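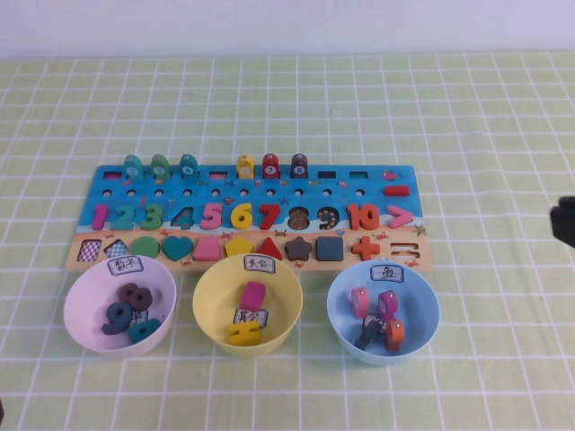 The puzzle table at Hondley, where the sorting is done by robot arm and the worrying by Precious Magbanua.

Precious Magbanua used to sort toys for a living. Now she watches a robot sort toys, for slightly more money, and says she comes home more tired.

"My mother thinks I got promoted," she says. "I told her, Ma, I sit next to an arm. It drops a fish, I write down that it dropped a fish."

Hondley takes in used wooden puzzles from daycares and toy libraries, checks that each set is complete, fills the gaps and sends them out again. Until last August all of it was done by hand, by people who could tell a plus sign from a star by feel while arguing about lunch. Then management signed for the first arm, and the long bench by the loading door gave way to tables with grid cloths and labeled bowls: numbers in one, fish in another, and a third marked "other."

Magbanua has views on "other."

"Every job has that bowl," she says. "Before, I was that bowl. Somebody didn't know where a thing went, they gave it to me."

A good sorter on the old bench got through 30 boards in a shift. The arm manages 20 on a day when it's in the mood. It does, however, work through lunch, a point made on a slide that the staff were shown twice. The same slide promised 100 boards a day by winter, without saying which winter.

What has changed most, she says, is the talking. On the bench you could work and gossip at the same time, and her hands went on without her. Watching is different. If she looks away to hear the end of a story, that is when the gripper closes on air, and she has to scroll back through the log to find out where it started going wrong.

"I know who got divorced up to August," she says. "After that, no idea."

She has picked up some things she likes. She can reset a stalled run without calling anyone, and she rewrote the checklist for laying out the bowls after the one supplied by Stokance, the installer, turned out to assume a left-handed table. Her version is now taped up at every station. Her name isn't on it. She has noticed that.

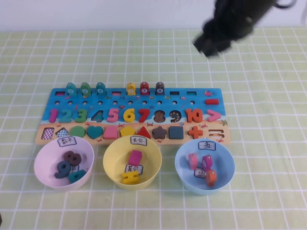 Florêncio Pacheco sees it differently, and said so when he stopped at the table with his coffee: the bench had ruined his shoulder, he didn't miss it one bit, and anyone feeling sentimental about 1000 little fish a week was welcome to his old stool – it was still in the storeroom.

Magbanua let him finish. "He's right about the shoulder," she said once he'd gone. "He complained about it plenty. Now he complains about the coffee, so that's progress."

Neither of them has been told what happens if the arm does get faster. There was a meeting at four in the afternoon, with pastries, at which the word "journey" came up a lot. Magbanua asked whether one person would end up watching two tables. She was told it was a great question.

"So that's a yes," she says, and turns back to the log.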